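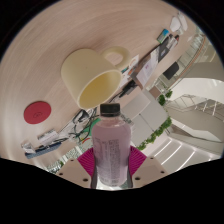 Pink bottle, black cap, and a mug lying down on the job at the big table.

I spent most of a morning last month clearing off the long table in our Markmont office, and I have to say I got way too into it! It started with one coffee ring (mine, sorry) and ended with me sorting every mug, coaster and half-used bottle we own into three groups: keep, wash, and ask somebody.

The "ask somebody" group got big fast. We seem to collect bottles – clear ones with tiny print all over the label, the kind you need good light and a lot of patience to read. If you brought one in, please put your name on it with a marker. I left masking tape by the sink for this.

Mugs now live on the shelf by the window. The cream ones are for everyone, and I'd love to keep it that way, so if you have a favorite, bring it from home. Coasters stay on the table. Please use them! The wood grain is so pretty when you can see it, and Mamitz quoted us $132 to refinish the top, which I would much rather spend on decent coffee.

Next up is the supply closet at Bombridge. I peeked in there at 3 and closed the door again. I'm bringing boxes, and anybody who wants the old Abdella desk trays should grab them before I get going.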